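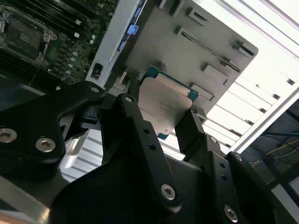 Arif asked last week whether caches still matter when memory keeps getting cheaper, and I gave him a lousy answer, so let's start there. Cheaper, yes. Closer, no! A trip out to main memory still costs you a long wait, and the cache is how you dodge most of those trips.

Try this one with me. Say a hit takes 7 cycles and a miss takes 218 in total. If 20 percent of your reads miss, the average is 0.8 × 7 + 0.2 × 218, so 49.2 cycles. Now halve the misses and you're at 28.1 — I love how big that drop is.

Same program, same answers, you just walked the array row by row (in C, anyway — Fortran people, flip it).

Before next class, read up to page 138 and redo the loop from the Madigan worksheet with the two indexes swapped. Bring your timings, even the ugly ones.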